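# About Skilent

Skilent is a small automation training shop. We teach people who work in packing rooms, repair counters and school workshops how to set up and run robot arms on a bench. We started with one rented room and 2 students. These days we have a teaching floor, a parts store and a front room where visitors can sit down and have coffee before they go in.

The business was started by Syahrul Liem and Dewanti Kwok. Syahrul had spent years fixing conveyor equipment and Dewanti taught evening classes in basic electronics. Most of the training they could find for customers was either a sales talk or a long course meant for engineers. They wanted something in between that a shift lead could finish and then use the next week.

## What we teach

Our main course is ten sessions long. It covers setting up a work area, moving an arm by hand and by program, picking up and placing small items, and what to do when a pick goes wrong. We spend a lot of time on that last part. Students also learn to read a cable run, tighten a loose joint cover and write a fault note that the next person can understand.

We run a shorter version for schools. It leaves out the maintenance work and has more time at the table.

## The open day

Once a year, in March, we open the teaching floor to anyone who wants to come. Last time we had 297 visitors, which was more than the front room could hold, so people waited in the hallway and came through in groups of 10. Doors opened at 9:30 in the morning and the last group left a little after five.

Each group got the same visit. Hidayah Subramaniam gave a short welcome and went over the safety rules: stay behind the tape, keep sleeves and bags off the tables, and ask before touching anything. After that the group moved to the benches. We use ordinary tables with everyday items on them. People can judge the work for themselves when the object is something they might have at home.
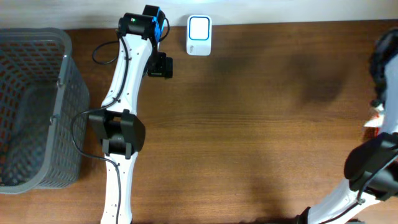 Gilang Sumampouw ran the bench demonstrations. He talks through each move before he starts it, and he takes questions while he works. The most common one was how long it takes to teach an arm a new task. His answer was that a simple move from one spot to another can be set up in an afternoon, and that getting it to work well with items of different shapes takes a good deal longer. He also told people what our arms are not good at, such as thin plastic bags and anything very shiny.

Some picks missed during the day. We left those in the program and let the groups watch Gilang stop, reset and try again. Several visitors wrote on the comment cards that this was the part they learned the most from. Others wrote that they would like more chairs, and we have bought more chairs.

In the afternoon we let visitors try the hand controls themselves, one at a time, with an instructor next to them. Children need an adult with them for this part. The line got long after lunch. Next time we plan to hand out numbered slips at the door so people can look around while they wait.

## Visits during the rest of the year

Schools and companies can book a visit in any month except August. A visit lasts two hours and follows the same plan as the open day, but with more time for questions. We keep groups small. If you are bringing a full class, we will split it in half and run the halves one after the other.

Our regular visitors include the adult school in Brastberg and the Hollard packing company, which sends its new line staff to us each spring. Kovács, a machine shop down the street, lends us its parking lot when ours is full.

## Who we are

- **Syahrul Liem** - equipment and repairs
- **Dewanti Kwok** - courses and school programs
- **Gilang Sumampouw** - bench instructor
- **Hidayah Subramaniam** - safety and visitor groups
- **Kartini Entili** - bookings and the front office

Over 600 people have finished the main course so far. Many of them come back on the open day to help at the benches, and we give them lunch.

To ask about a visit or a course, call or write to Kartini at the front office. Tell her how many people are coming, their ages if it is a school group, and whether anyone needs the ramp entrance. She usually answers by the next working day.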